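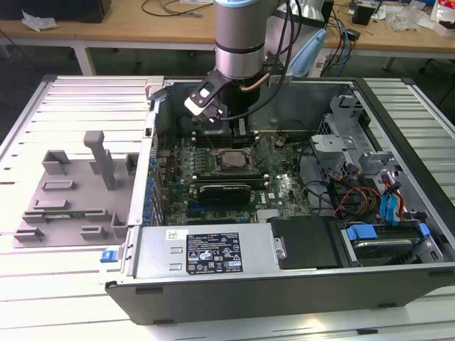 Morfudd Pritchard
Data Steward, Prado Project

README: Working rules for the desktop disassembly set

Version of August 22, 2019

This file accompanies the 1,105 recordings in the set and states the rules under which they were made. Sites adding recordings are expected to follow the same rules.

Preparation. Each computer is unplugged from the wall and laid on its side with the cover off before the arm is enabled. The operator wears a grounded wrist strap when handling boards or memory modules.

Power supplies. The housing of a power supply unit is never opened, by hand or by the arm.

Parts. Memory modules are placed in the printed fixture beside the case. They are not stacked or left on the bare table.

Drives. Hard drives are wiped or blank before a case enters the work area. Serial numbers are not entered in the notes.

Stopping. A session ends after 3 failed grasps on the same part. The recording is kept and marked "incomplete".

Exceptions must be approved in writing by Toshio Kikuchi before work begins.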